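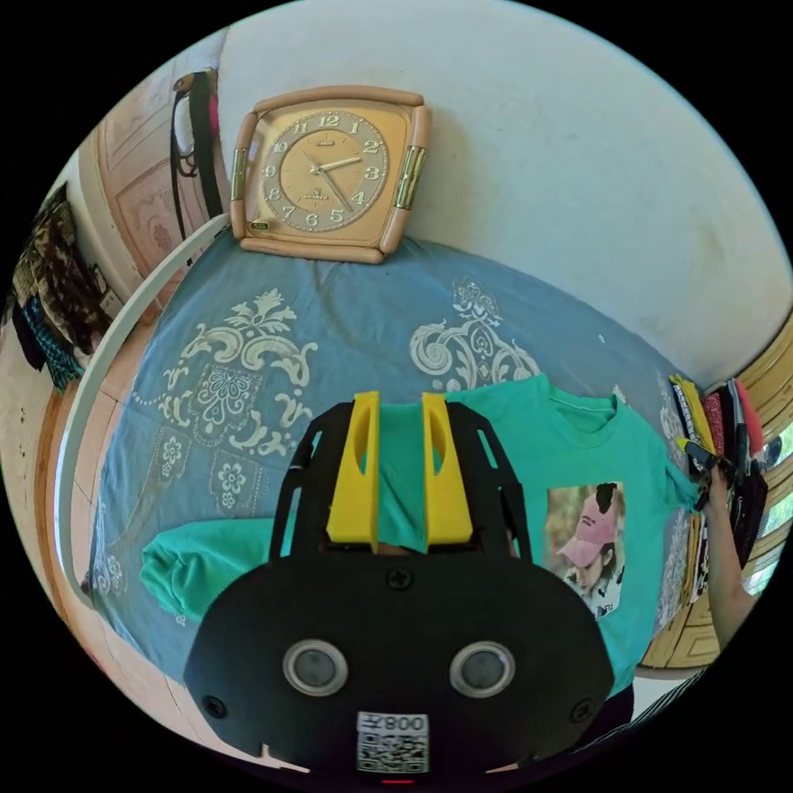
Teal T-shirt on the blue damask bedspread, yellow fingers in the middle, wall clock at the top.

Threads > Robot learning > Simão Carrilho

Last updated: 20/07/2026

OK, folding thread! We've finished the first full write-up of the hand-held gripper study and I've been dying to talk about it, so here goes. It's about T-shirts. It's also about the half second before you pick up a T-shirt, and I now think about that half second far too much.

Short version for people who scroll: we recorded people folding laundry with a gripper in their hand, trained a robot arm on it, and got a big jump in success by changing which moments of the recordings we trained on most. Same recordings, same network, same training time.

The question came from Afiq Pangaribuan, who watched one of our early arms miss a sleeve over and over and asked, "Does it ever see anybody be unsure?" I wrote that on the whiteboard and it's still up there.

What he meant: a person who's good at folding doesn't move at one steady speed. You sweep in fast, slow right down over the cloth, sort of hover, shift sideways a tiny bit, close. Then fast again. The hover is where the decision gets made.

And the hover is short! Most of a folding clip is travel. Arm goes across the bed, arm comes back, cloth gets dragged and smoothed. If you sample training moments evenly, the network becomes wonderful at traveling and so-so at choosing where to pinch.

So the method is almost embarrassingly small. We find the hovers, and we show them to the network more often. I'll go through how, because the finding part took us from November into spring.

First try: speed. Call anything slow a hover. Bad idea. People slow down when they're talking, when they're reaching for the next shirt, when the dog comes in. We had one long "hover" that was a conversation about parking.

Second try: speed plus finger opening. Slow, fingers open, and then a close within a short window afterward. Much better. It catches the approach to a pinch and throws out the chatting.

It still missed the regrasps, though. Those are the ones where you pinch, feel that you've got two layers when you wanted one, let go, and pinch again a little to the side. I LOVE these clips. They're the most useful thing in the whole set and our first filters treated them as noise.

Third try, the one in the write-up: we look for any change in finger opening and work backward from it until the hand is moving fast again. That stretch is a "decision window." A regrasp gives you two windows back to back, and we keep both.

Afiq checked a big pile of these by eye and drew his own windows without seeing mine. We disagreed mostly on where a window starts, hardly ever on whether there was one. I'd worried about that for weeks, so that was a nice afternoon.

Data, for those who asked last time: 3481 folds, recorded in 14 homes in and near Brindbridge. Real bedrooms, real beds, the clothes people own. The set is called Oei. The policy trained on it is called Odelel. I didn't name either and I've stopped spelling them out on the phone.

Every fold starts from whatever state the shirt is in. Flat, twisted, bunched up, half under another one. We gave people no starting pose. Early on we did, and the arm learned to fold shirts that had been laid out for it by a very considerate human.

Look at what the bedspread is doing in the picture up top, by the way. Big cream scrolls all over a dusty blue background, with a plain teal shirt on it. For us that's a treat: plain cloth over a busy pattern, so the edge of the shirt is the clean thing and the background is the mess. The reverse (busy shirt, plain sheet) behaves very differently, more on that below.

Also the second bit of teal cloth, off to the left, bunched into a tube. Same color as the shirt. Is it a sleeve? Is it another shirt? I can't tell you from one still, and a network looking at one still has the same problem. We feed it a short history for that reason, so it can use how things shifted as the hand came in.

And yes, there's a photo print on the front of the shirt, with a face in a pink cap. Prints were a worry of mine. A printed rectangle has four lovely sharp edges and none of them is an edge you can pick up. The evenly sampled network went for print borders a LOT. The reweighted one does it much less. My guess is that it has simply seen more close-up moments where a human hand ignores the print and heads for the hem.

Guess, I said! We haven't tested that properly. It's on the list.

Test setup: a fixed arm over a bed in our Ovstead lab, same kind of fingers as the hand-held tool, 19 garments that never showed up in training. The person resetting the shirt didn't know which network was about to run. A fold counts if the sleeves are in, the shirt is in a rectangle, and it can be lifted onto a pile without coming open.

Result: 69 percent of folds succeeded with decision windows shown more often. The evenly sampled version didn't reach half. I made Afiq rerun the whole thing with the order shuffled before I'd let myself be happy about it. It held. Then I was extremely happy about it.

Where the gain comes from is the fun part. First pinch is better, sure. But the larger piece is recovery. The even network almost never lets go once it's closed. It grabs two layers and marches on, very proud of itself, and you get a sad triangle. The reweighted one opens, shifts, tries again. The first time I saw it do that I yelled loud enough that someone came in from the next room.

Things that don't work yet, a few posts' worth:

Dark on dark. Black shirt on a dark blanket is a coin toss at best. More windows didn't help. I think the camera just isn't giving us enough there.

Busy shirts on plain sheets. The window trick helps a bit, then levels off. Stripes are worse than florals. Don't know why.

Anything with a hood. We leave hoods out of the headline number and say so in the write-up. A hood is a second garment that happens to be sewn to the first.

Too much reweighting also hurts. Push it far enough and the arm becomes a ditherer. It hovers beautifully over the shirt, makes tiny adjustments, hovers some more, and never closes. Afiq calls this "the museum visitor." There's a broad comfortable middle, so you don't need to tune it finely, but you can definitely overdo it.

Someone will ask whether you could skip the windows and just weight by finger movement directly. We tried! It beats even sampling and loses to windows. It puts all the weight on the close and very little on the approach, and the approach is where you look around.

Someone else will ask about robots folding in real bedrooms. We haven't done that. The recordings are from homes, the tests are from one room with one bed in it. Please don't quote the number as if it were a home number. I'd like to have a home number, too.

One practical tip if you collect this kind of data yourself. Don't tell your folders to be smooth. Our first instruction sheet said "move smoothly," and those early clips have hardly any regrasps in them. We changed it to "fold the way you fold" and the regrasps came right back. Best edit I've made to any document this year.

Second tip: label the recordings the same day if you can. I went back to some after a month and couldn't remember whether a given shirt had been inside out on purpose.

Next for us is pillowcases, where the opening is the thing you have to find, and then pants. Afiq wants to do fitted sheets. I've asked him to wait until I'm on vacation.

Write-up and the window-finding code go out together once the plots are cleaned up. If you've got folding data sitting around with finger opening recorded, I'd love to run the windows on it and see whether the hover shows up in your people the way it does in ours. Reply here or send me a message.

Oh, and for the three of you who asked about towels: towels are fine. The even network can do towels.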